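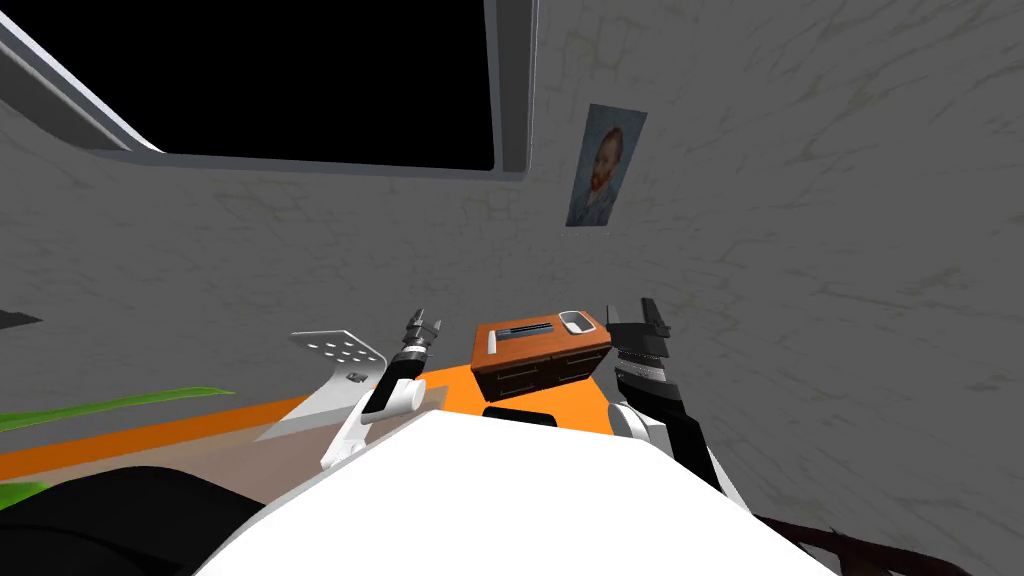 About Hollenstein

Home | About | Bench | Notes | Contact
Sep 24, 2023 – by Ekaette Iyamu

We compare grippers, arms and controllers, and we love doing it! Hollenstein is a team of five. Most of our trials start in simulation, where Femi Oyelaran can run the same reach 900 times overnight and change one thing each time – finger length, say, or how hard the jaws close.
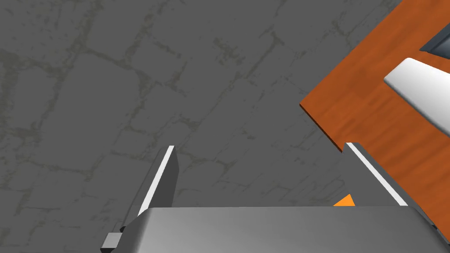 After that come the arguments, which are half the fun. Kelechi Adeleke likes a simple parallel jaw for nearly everything, and Kelechi Ekpo keeps bringing us new controllers to try (23 so far, two of them from Lolby).

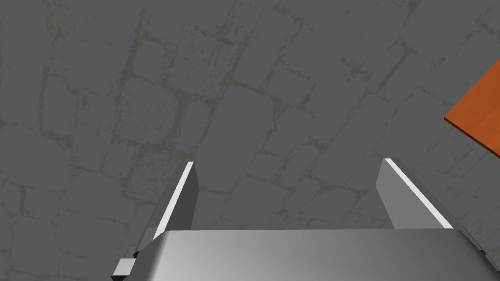 Do you test in simulation only?
Simulation comes first, and anything that looks promising moves to a real arm, where Getsemaní Contreras repeats the trial 20 times.
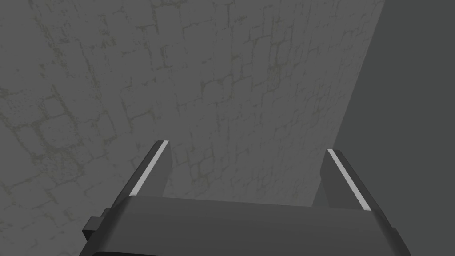 Camera placement is our big topic this year. We've been trying views from close to the hand, and we're hooked on them. With both fingers and the open gap between them in view, plus those white stripes on dark gray, it's easy to judge how the jaws are lined up. Our next round, with the Flunano controller, starts in March. Come and argue with us!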